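Demonstration Data Review, April
Minutes

Present: Octavio Agudelo (chair), Delphine Ferreira (minutes), the two operators from the teleoperation desk, one from controls, one from training. Apologies from purchasing.

Start 9:30 a.m.

1. Last minutes

Accepted with one change. The April draft said the group "agreed that remote control demonstrations are good enough." Octavio asked for that to be struck. The group agreed to keep collecting them, which he does not consider the same thing. Struck.

2. State of the Clarine set

Training reported. The target for Clarine was 2,000 demonstrations, all recorded by an operator driving the simulated arm with the hand controller. 1,967 are in. The other 33 were thrown out by the automatic check for missing joint data and have not been redone.

Octavio asked what the automatic check looks at. Training said it looks for gaps in the log, joint limits and file length. He asked whether it looks at whether the object ended up where it was supposed to. It does not. He asked who does look at that. The operator presses a key at the end of the run to mark it as a success.

Delphine pointed out that this means the people being measured are also doing the measuring. The operators did not object to the wording. One of them said that late in a shift the key gets pressed when the run feels finished. Octavio wanted that in the minutes and it is here.

Training's view is that a few bad labels will wash out over a set this large. Octavio said he has been hearing that since the Maes set, and that Maes still closes its fingers on nothing when an object is set down near a cushion. Training said Maes had other problems. Octavio agreed that it did.

3. Hand guiding against remote control

Long item. Controls repeated its case for hand guiding, where the operator takes hold of the real arm and moves it through the task. The motions come out smoother, and the operator feels contact directly. Against it: it ties up the real arm, it is slow to reset, and the operator's hands and sleeves end up in the camera views unless every run is played back afterward for a clean recording.

600 hand-guided runs were made on the Skaton bench over the winter. Delphine asked how many had been played back. Controls did not have the figure and will bring it. Octavio said that if the playback was not done, the Skaton runs are arm motions with no usable pictures attached, and he would like people to stop quoting the 600 as if they were finished data.

The operators were asked which they prefer. Both said hand guiding for anything that needs a careful approach, and remote control for everything else. The hand controller has a lag that they have learned to work around by stopping short, waiting, and then going in. Training confirmed that the policies have picked up the same pause. Delphine asked if a pause copied from an operator waiting on a slow link counts as learning the task. No one from training wanted to answer that one, though it was noted that the pause does no harm to the success rate. Octavio said the success rate is the thing he doesn't trust. See item 2.

No decision. Controls and training to write one page each.

4. Scene variety

Training presented the new household scenes as the main improvement in Clarine. Walls, floors and furniture are swapped between runs, with the idea that the policy should not care what the room looks like. Delphine had gone through a batch of stills before the meeting and put one on the screen.
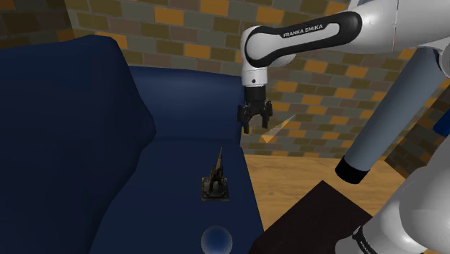 Item 4, still from the household scenes: fingers open above the sofa back, dinosaur figurine on the seat cushion.

Her points were as follows. The figurine is dark and sits on a dark base, on navy fabric, and from this view she had trouble picking out its outline. There is a glassy sphere lower on the same cushion with the fabric showing through it, and a thin pale wedge in the air next to the gripper. She asked what the wedge was. Training thought it might be a marker left switched on in the render, or an object that was dropped in badly. If it is a marker, the policy may be taking its cue from something that will never exist on a real bench. Training will find out which.

Octavio asked how much the brick wall contributes. Training said background changes have helped in the published work. He said he was asking about our work. There is no comparison run with the backgrounds held fixed. He asked for one before any more rooms are built, and said a policy that can cope with orange bricks has yet to show him it can cope with a soft seat.

One operator added that a soft surface gives nothing back through the hand controller, so judging height over a cushion is done by eye alone. Controls said this was a fair argument for hand guiding. Octavio said it was a fair argument for checking the runs.

5. Skurnalen

The supplier's offer for the Skurnalen glove was discussed briefly. It promises force feedback to the operator's fingers. Nobody present has tried one. Octavio will not sign for it on the strength of a video and wants a unit on loan for 30 days. Delphine to write to them.

6. Actions

Training: identify the pale wedge and report how many scenes have it.
Training: fixed-background comparison on Clarine.
Controls: playback figure for the Skaton runs.
Both: one page each on item 3.
Operators: review 30 runs marked as successes, swapping so that each checks the other's.
Delphine: Skurnalen loan request.

The 33 rejected runs will not be redone until the review is back.

Closed 11:10 a.m. Next meeting in May, same room.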